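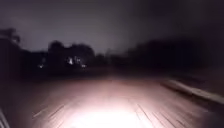
Photoaging is the gradual change in skin structure caused by repeated exposure to ultraviolet light. It is distinct from chronological aging, which affects covered and uncovered skin alike. Visible light from ordinary lamps is a separate matter: a paved path at night with a bright white pool of light on it, fading to a dim reddish-brown farther ahead, gives a fair picture of how fast brightness falls away from a source, but brightness to the eye is a poor guide to ultraviolet dose. Dose depends on wavelength, intensity and time.

Causes

Ultraviolet A (UVA) reaches the dermis, where it breaks down collagen and elastin. Ultraviolet B (UVB) is mostly absorbed in the epidermis and is the main cause of sunburn. UVA passes through window glass to a large extent; UVB mostly does not.

Signs

Common signs include fine lines, coarse wrinkles, uneven color, rough texture and small widened blood vessels. The face, neck, forearms and backs of the hands are affected first. In darker skin, uneven color often appears before wrinkling.

Prevention

Sunscreen is applied 15 minutes before going outdoors and again every 2 hours, or sooner after swimming or heavy sweating. Clothing and shade reduce the dose further. Cloud cover lowers UVB only in part.

Treatment

Topical retinoids are the most widely studied treatment. They increase cell turnover and collagen production, and commonly cause dryness and peeling in the first weeks. Other options are chemical peels, laser resurfacing and injected fillers - the last of these restores volume but does not repair sun-damaged tissue. Retinoids are not used during pregnancy.

Grading

Clinics use photographic scales to record severity. The Brevley scale, used at the Mendon skin clinic, scores wrinkling and color separately. A review of 89 patient records there found closer agreement between graders on wrinkling than on color.

Last updated: October 13, 2019
3262 shares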